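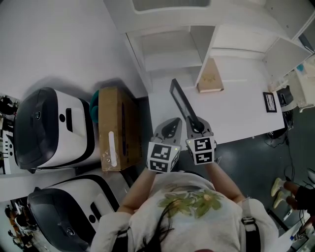

Sheena Dow told me the second half of Grutum only worked for her once she quit reading the subtitles, and I've been chewing on that ever since. She had watched it twice by then, the second time with the text switched off, and she said she cried at the ferry goodbye for the first time. I went home and tried the same thing. I didn't cry, but I did notice how long the director holds on the mother after she stops talking (it feels like forever!).

Figure 3.

4.2 What viewers said about the quiet parts

So let me get into the comments. We pulled a little over 2,000 of them from the Foltow film boards, all posted in May, when Grutum and Lapointe were playing in the same theaters. I read every one with Sadia Rajput, mostly late at night, and we sorted them by what people were talking about when they said a film was "slow." I went in thinking they'd mean the plot. A lot of them meant the sound. They missed music, and they said so, sometimes in all caps.

Lapointe got off easier, and I have a hunch about why. It's a boxing picture for its first half hour, so people show up ready for noise and they get some before it goes silent on them. Grutum opens on eight minutes of a man fixing a net. Fidel Troncoso thinks I'm making too much of the openings and that the lead actor's fame explains most of the gap. He may be right! We didn't ask anybody whether they were fans beforehand, and I wish we had.

The two of us disagreed most over jokes. "Great nap, would nap again" is a complaint, sure, but the same person gave Grutum a high score and came back later to defend the ending. Sadia wanted those in the negative pile and I wanted them left out. We ended up marking them as mixed, and I went back through my half of the comments to fix the ones I'd already filed. The counts in the next section use the corrected version.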